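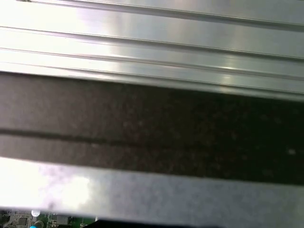 Old Towers, Opened Up
Gallery by Ignacio Pruitt, January 2007

Welcome to my small gallery. I like to look inside desktop computers, and here I collected some views of one tower with the side panel off. Together with my friends of the Plosar club I have opened 15 machines since July, and most of them came from the Rathnayake office sale. Please excuse my English, I try to keep the captions short.

The tower lies on its side, so the power supply comes to the front left. I find this the easiest position for reading the label on it.
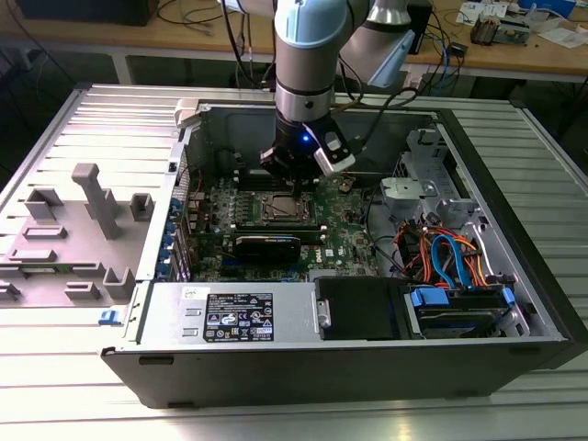

Blue plastic is for the parts which you can move by hand: the latches for the expansion slots and the handle of the drive carrier. I wish every maker would do the same. In my old Etard case I needed to remove seven screws only to reach one drive.

The orange and red wires go above the drive cage. Good colour, but a little bit crowded.
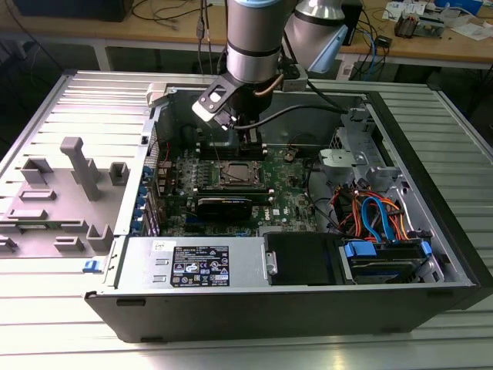 Gallery page 4

The processor sits near the middle of the board, without its cooler. The memory slots are just above, and the black graphics card lies below. The round silver coin battery is at the upper right of the board. For a battery of this kind I pay around 5 dollars at Dadier.

Next is my favourite corner, the drive cage and the bundle of cables over it.

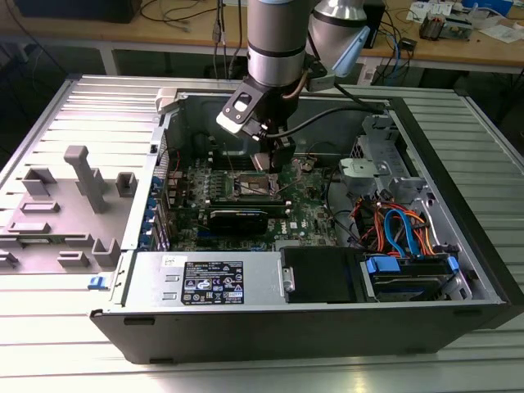
Orange, red, blue and yellow, all in one bend. The grey plastic fan shroud is near the upper right of the case, on a silver metal bracket. More towers will be added when I have the time to sort them.

Back to gallery index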